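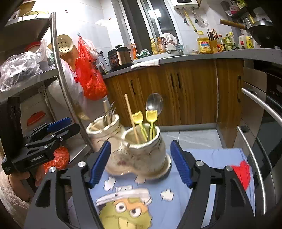 Grippers at the utensil pots, Nolonside kitchen

Bench and Field Technician (hand-held grippers), part time
Fluris, Tirkent, with regular days at Nolonside

Fluris is looking for someone to look after a pair of hand-held grippers. You will be the only person doing it, so the title could have been Head of Grippers, but that would have had to go through payroll.

The pair belongs to a project called Noh. People take one gripper in each hand and do kitchen jobs with them: fetching a spoon out of a pot, putting it back, fetching it again. The recordings are used to teach a robot arm to do the same. The arm is somebody else's problem. Yours is the pair, which gets picked up, put down, leant on and introduced to cooking oil by a great many well-meaning people.

What the work consists of

Before a session you open and close each gripper through its full travel and feel for grit or slop at the pivots. You check that the two blue pads meet squarely, wipe them, and replace any whose ribs have worn smooth. Then you run the zeroing routine, fully shut and fully open, and write both readings in the log. Set-up should take no more than 60 minutes for the pair, including the time spent looking for the small screwdriver.

After a session it all happens again in reverse, with more wiping. Flour is the worst. Sugar syrup is also the worst.

Once a month the linkages come apart on the bench at Tirkent. Pins out, cleaned, inspected, back in the holes they came from. We have a labelled tray for this. It was bought after the month when we didn't have a labelled tray.

Repairs are mostly pads, pins and cables. The spares drawer holds 305 items at the last stocktake, a fair number of them washers of a size we don't use. You may reorganise it however you like and will be thanked.
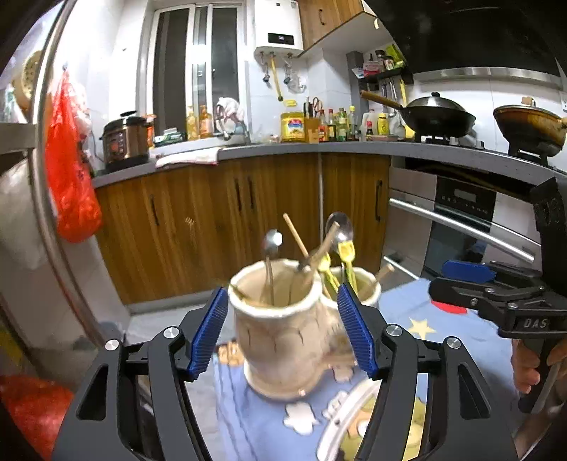
Somebody who read our previous advert wrote in to ask why a firm would pay a technician to mind two things with four fingers between them, when you could surely tighten everything up once and leave it. They had looked after label printers for years, they said, and the trick with any small mechanism was to do the screws up hard and go home.

We wrote back and invited them to apply, on the understanding that they would not do this. A pivot done up hard makes a gripper that feels fine for a minute and then tires the hand, and a tired hand starts to pinch at things. You can see it in the recordings before the user mentions it. A pivot left slack gives you tips that wander past each other on anything thin, and a good deal of kitchen work is thin: chopsticks, spoon handles, scissors if someone is feeling brave. Finding the place between the two is most of the job.

You will need

Some experience of maintaining small mechanical things that other people use. Bicycles, sewing machines, cameras and dental equipment have all been accepted before now. Comfort with a torque driver and a spreadsheet. Legible handwriting, or the decency to type. The nerve to tell a room of people that they can't start yet.

Robotics qualifications are welcome but won't get you past the practical, in which we hand you a gripper with a fault in it and a cup of tea.

Hours and terms

34 hours a fortnight, starting in November. The first contract runs for 14 weeks and we expect to extend it. Travel between Tirkent and Nolonside is paid. Sessions at Nolonside often run into the evening, and those hours count.

To apply, send one page about something you have kept running longer than it deserved, marked Noh Technician, to the Fluris office at Tirkent. Please don't send the something.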